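Bouilloire Gravow : trois mois de thé plus tard

J'ai craqué en août pour la bouilloire à température réglable de Gravow, et je ne regrette rien ! Chez moi on boit surtout du thé vert (le Nông, que Jyoti Dubey me rapporte par gros sachets), et avec mon ancien modèle je le brûlais une fois sur deux. Maintenant je règle sur 75 °C, j'attends deux minutes et la tasse est douce, sans amertume — un vrai bonheur.

Le bec verseur est fin, précis, parfait aussi pour le café filtre. Elle contient 1000 ml et le maintien au chaud est très discret. J'adore la poignée, bien équilibrée même quand la cuve est pleine.

Deux bémols quand même : le bip de fin est strident et ne se coupe pas, et le cordon est court.

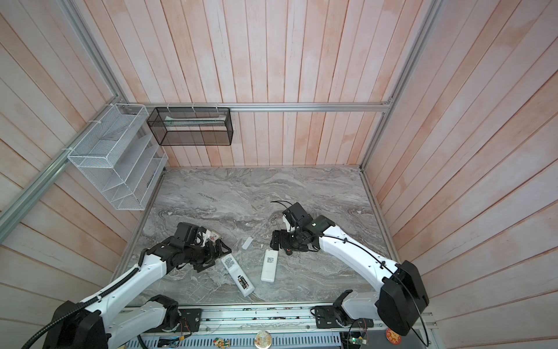
Côté entretien, un peu de vinaigre blanc tous les quinze jours suffit, même avec notre eau très calcaire. Le couvercle s'enlève complètement, on passe la main dedans sans se battre. Je l'ai payée 127 euros, et je la rachèterais demain.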